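How we got the drawer task working at robot club (and how you can too)

Posted in: Club projects, Two-arm rig

A few people from other clubs wrote in after the open evening to ask how we teach the drawer task, so I've finally sat down and typed it up. It's the one where one arm opens a little drawer, the other picks up a cube and drops it in, and the first arm shuts the drawer again. It looks like nothing much when it goes well. It took us most of a term!

I help run the Wednesday group at Plardale, and our members are mostly fourteen to seventeen, with a couple of older students who come back to lend a hand. You don't need our exact kit to follow along. Any two small arms with parallel grippers will do, and you could get a decent part of the way with one arm if you're patient. You do need some way of moving the arms by hand or by leader arms and saving what they did. Ours goes through Gesel, which is the recording program our older members wrote (it started out as a timer with a big green button, and the big green button has survived every rewrite).

What you'll want before you start

Two arms, bolted down, bases far enough apart that the elbows can't meet in the middle
A small chest of drawers, the desk-tidy sort, with a proper handle
A cube your gripper can close on comfortably
A camera on a fixed mount looking over the table
Masking tape
A free afternoon, and then another one

Choosing the drawers

Start here because it's where we lost the most time. Our first set came from somebody's shed and the drawers stuck whenever the room was damp. A person doesn't notice, you just give it a wiggle. A robot has no idea what a wiggle is unless you've shown it one, and then it wiggles every time whether it needs to or not. Pull the drawer with one finger. If it moves smoothly with one finger, it'll do.

Handles matter as well. A round knob is horrible for a two-finger gripper, it slides off sideways. You want something the fingers can get behind or close around. If your drawers only have knobs, unscrew them and fit something else.

Then fix the box to the table. I can't say this loudly enough. The first time we tried it with a box that was just standing there, the arm pulled, the whole thing came along for the ride, and the drawer stayed firmly shut. Double-sided tape under the back corners was enough for us.

Setting out the table

Put the drawers on one side and the cube on the other, with clear table in between. We decided early on that the left arm would be the drawer arm and the right arm would be the cube arm, and we've stuck to it. You can swap them if your room is the other way round, but pick one and write it on the whiteboard, or you'll end up with half your recordings done one way and half the other. (We did. We threw out a whole session.)

Mark out a patch for the cube with bits of tape at the corners while you practise, then peel them off before you record. Benedetta, our most careful recorder, spotted that the model we'd trained was paying far more attention to the tape than to the cube. Once the tape had gone from the recordings we had to start that set again, but it was much better for it.

Think about colour too. Yellow on a dark table is lovely and easy for a camera. We had a brown cube to begin with and it vanished every time a shadow fell on it.

The starting pose

Every recording starts from the same place. We have the drawer arm waiting with its gripper over the front of the box, fingers down, and the cube arm held back on its own side with its fingers a little open.

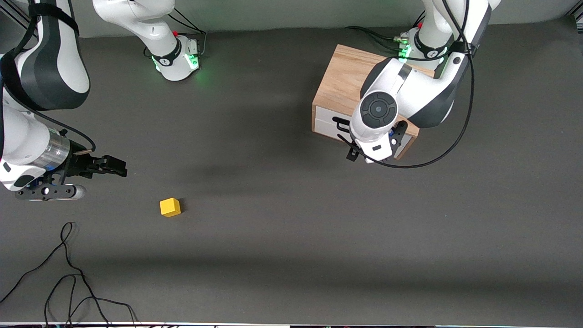 Save the pose in your program and have a button that sends both arms there. Don't try to do it by eye. We did it by eye for the first few weeks, and when we plotted the starting positions afterwards they looked like somebody had thrown a handful of rice at the screen.

Go gently on that first move as well. If an arm has been left somewhere daft, the straight line home might go through the box or through the other arm. Ours now goes up first, then across, then down. It takes a bit longer and we've stopped having heart attacks.

Splitting the job into steps

Before anybody touches the arms, get your group to act it out at the table with their own hands. Thumb and one finger only, no cheating with the palm. It's silly and they love it, and they find out very quickly where the awkward bits are. Ours ended up with this order:

1. Left arm comes down in front of the drawer and takes hold of the handle.
2. Left arm pulls straight back until the drawer is open wide enough for the cube with room to spare.
3. Left arm lets go and moves clear, out to its own side.
4. Right arm moves over the cube, turns its fingers down, closes and lifts.
5. Right arm carries the cube across and stops above the open drawer.
6. Right arm lowers a little, opens, and goes back the way it came.
7. Left arm pushes the drawer shut with closed fingers.
8. Both arms go home.

You'll notice that only one arm moves at a time. You can overlap them later on — we let the right arm fetch the cube while the left is still pulling now, and it looks terribly impressive — but do it the slow way until everyone's confident.

Step 3 is the one people forget. If the left arm stays parked by the handle, the right arm has nowhere to go and you get a lot of clattering. Send it well out of the way. Further than you think.

Recording your first demonstrations

Work in pairs. One person drives and the other is on the stop button, with a hand actually resting near it, and they're not allowed to look at their phone. We swap every ten minutes or so, as driving is more tiring than it looks.

Do some practice runs first and don't save any of them. Then start saving. For each one:

Send the arms home
Put the cube somewhere new inside the patch
Check the drawer is properly shut
Press record, do the task, let both arms come home, press stop
Say out loud whether it was good or bad, and have your partner mark it

That last one sounds fussy but please do it there and then. We tried going back over the recordings at the end of the evening and it was miserable, everyone was hungry and nobody could remember which fumble was which.

Aim for 100 good ones before you train anything. We managed that over a few sessions. You'll be tempted to train after twenty, and you can if your group is getting restless, just don't be upset when it waves vaguely at the cube and gives up.

Drive at a steady, boring pace. New drivers zoom over to the cube and then hover above it for ages making up their minds, and the model learns to hover as well. If you do find yourself dithering, stop, mark it bad and go again.

Keep the cube moving, too! Our first model was wonderful at picking up a cube from one particular spot and completely hopeless a hand's width away. Turn it a bit between runs as well, so it isn't always square to the table.

Watch your cables

Arms like these have cables hanging off them, mostly down to the gripper, and a loop that looks harmless at home can catch on the corner of the drawers halfway through a pull. Before every session we move each arm slowly through its whole reach and have somebody watch nothing but the cables. You need enough slack for the wrist to turn, and not so much that it drags across the table. Griltano, the club we share a competition hall with, snapped a connector in May this way and were out of action until a new one came, so learn from them and check yours.

Training and trying it out

I won't go through the training settings, as they depend so much on what you're using. We trained for 2000 steps to begin with, which was enough to see whether the arms were heading in the right direction, and then ran it for much longer overnight once we trusted the recordings.

For the first try-outs, turn the speed right down and keep one person on stop. Put the cube in an easy place. Then in a harder place. Write down where it was each time with a cross on a sketch of the table, and soon you'll have a map of where your robot is weak, which tells you exactly where to put the cube in your next batch of recordings.

When it goes wrong

It grabs at the handle and misses. Check the box hasn't shifted. It has nearly always shifted. We've got pencil marks under ours now.

It opens the drawer only a crack. Look back at your demonstrations, somebody's probably been stopping early. We agreed on a depth and threw out the short ones.

It picks up the cube and drops it outside. Usually the drawer wasn't open far enough, see above. If it was, your drivers may be letting go while the arm's still moving. Have them stop, count one, then open.

It does everything beautifully and then leaves the drawer open. This was ours for weeks. We'd been stopping the recording as soon as the drawer clicked shut, and the end of the job hardly got a look in. Once we carried on until both arms were home it sorted itself out.

It won't do anything at all. Is the stop button still pressed in? Ask me how I know.

Taking it further

Our group is entering it in the Weldu challenge, where you get 3 attempts in front of a judge and they choose where the cube goes. We're practising with some 5 or six different lamps switched on and off around the room, as the hall has big windows and the light changes all afternoon. The younger ones want to try two cubes and two drawers next, and I've said yes, once we've got one cube and one drawer working with the blinds up.

If you have a go at this with your own club, do write and tell me how you fixed your drawers down. We're on our third kind of tape and I'd love a better idea.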